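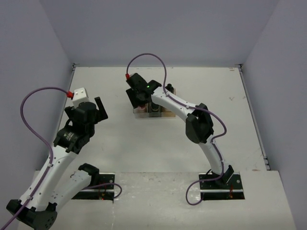

3.2 Workcell and student build

The workcell was assembled by a final-year undergraduate team as the practical half of a two-semester capstone unit. The team called the cell Barley, and the name is kept here. Barley has two arms mounted side by side on a common front strip, facing a work surface with walls at the left, back and right. Figure 2 shows the cell with the compartmented container used in the sorting task. The right gripper is over the left part of the container and the left arm is folded outward, away from the container.

Students began with the mounting plates and cabling and did not power the arms until both had been moved by hand through their full range. Cable routing took more time than the unit plan had allowed. The first layout ran the cables tight along the links, and the wrist connectors worked free during wide reaches. In the second layout the cables are clipped to the forearms and left with slack near the wrist and at the base. This layout was used for every episode reported in Section 4.

Figure 2. The Barley cell during the sorting task. The right gripper is above the container; the left gripper is open and empty.

3.3 Task and recording procedure

The task requires the arms to take small objects from one compartment and place them in another, according to a rule given at the start of the episode. Either arm may be used, but only one may be over the container at any time. The idle arm returns to a folded pose on its own side. We adopted this restriction in March after two collisions between the wrists, neither of which caused lasting damage.

Students worked in teams of 4. Within a team, one member operated the arms, one reset the objects, one watched the emergency stop and one kept the log. Roles rotated after each block of 18 episodes. A block took most of a lab period for a new team and much less once the team was used to the controls.

Episodes were recorded with Vidholm, a logging program written by an earlier cohort and modified for this study. Vidholm stores joint positions, gripper commands and the operator's label for the outcome. Labels were entered before the objects were reset. If the operator and the log keeper disagreed, the episode was marked as disputed and left out of training, although it remains in the archive.

In total the teams recorded 1,592 episodes. Of these, 400 were set aside for evaluation before any model was trained. The split was made by block, so that episodes from a single sitting do not fall on both sides of it.

3.4 Limitations of the setup

Barley stayed in a teaching lab throughout the study and was shared with other classes. The work surface picked up light scratches and marks, and we did not replace it. Lighting was not controlled beyond closing the blinds. Container placement was done by eye, and its position therefore varies between blocks. We regard this variation as useful for training, but it makes small differences between operators hard to interpret.

We use cookies to remember your reading preferences. By continuing to browse you agree to our cookie policy. Accept | Manage settings

Comments (3)

Lahlou
Was the split by block decided before the first recordings? Section 3.3 could be read either way.

vevon
We had the same connector problem in our robotics club. A looser loop at the wrist fixed most of it, but we had to redo the clips at the elbow too.

capstone_tutor
Would be keen to see the marking rubric for the rotating roles. Our log keepers always feel they got the short straw.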